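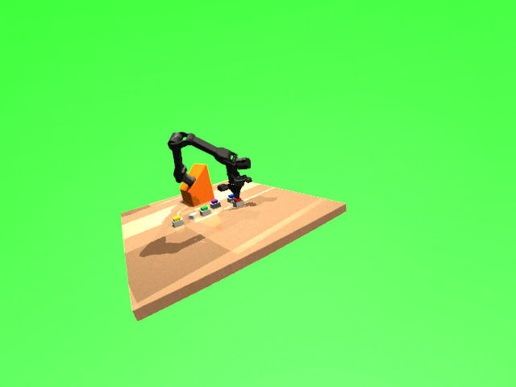 Costume Retail and Copywriting, Session 3
Handout: Selling the Dress-Up Box
Instructor: Tiago Mota

Last week we covered sizing. By now you should all be able to explain why "one size fits most" is a legal position more than a measurement. Today is about the pirate.

Every costume shop sells a pirate. It outsells the vampire, the nurse and whatever superhero had a movie in July. It also comes back more than anything else, and the reason is usually the product page.

The case: Gokness, a small online shop, listed a pirate coat at 59 dollars. It sold 700 of them in one season. The page said "complete pirate look." The bag held a coat. Customers, being literal people, went looking for the hat.

Read the listing in your packet and mark the following:

- every noun the buyer will expect to find in the bag
- every noun that is really in the bag
- the word "authentic," wherever it turns up (cross it out, we will talk)

Terms for today

Set: two or more pieces sold together. A coat with a belt sewn on is still a coat.

Attached: cannot be removed without scissors.

Shown with: the customer pays extra for this. Put it near the price. Wikström, our second case, hid it under the washing instructions and spent the fall answering email.

Premium: has a lining. Sometimes.

On tone. You may be funny in the first paragraph. Fabric, closures and size chart are to be written as if for a tired parent at 11 at night – which is who is reading. Nobody has ever wanted a pun about a zipper.

Assignment

Write a listing for the Brukska wizard robe, 589 characters at most, spaces included. State what is in the bag by the second sentence. Say whether the beard comes with it.

Reading: the Gruser returns chapter. Skip the part about wigs, we get there next session and it is long.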